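Ticket 83: Lever cell, arm stops short of the knob
Site: Killirgate
Status: Closed

Reported
After the May update the simulated lever cell fails at the approach step. The arm comes down, halts above the lever and times out after 200 steps. Fails 11 runs out of 13. No error from the Bodnár controller.

Checked
Joint limits match the config. Gripper opens on command. Reloaded the Traltden scene file from backup, same result. Wrist view offset was wrong in the new file, so I put the old value back. Still times out.

Found
Collision shape for the ball knob was left at the old scale when Bellance sent the new lever model. The planner treated the knob as bigger than it is drawn and would not close the gap.

Fix
Rebuilt the collision shape from the new model and cleared the planner cache. Restarted the cell. Ran 13 times, no timeouts.

Wrist view with the gripper open near the ball knob: 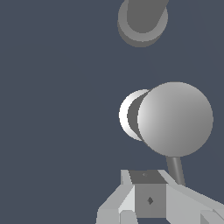

Do I need to clear the planner cache every time a model is swapped?
Only when the collision shape changes. A color or lighting change can be loaded with the cell running.

Follow-up
Old scene file kept in the archive folder under this ticket number. Bellance asked to send the collision shape with the next model. Approach speed left at the default.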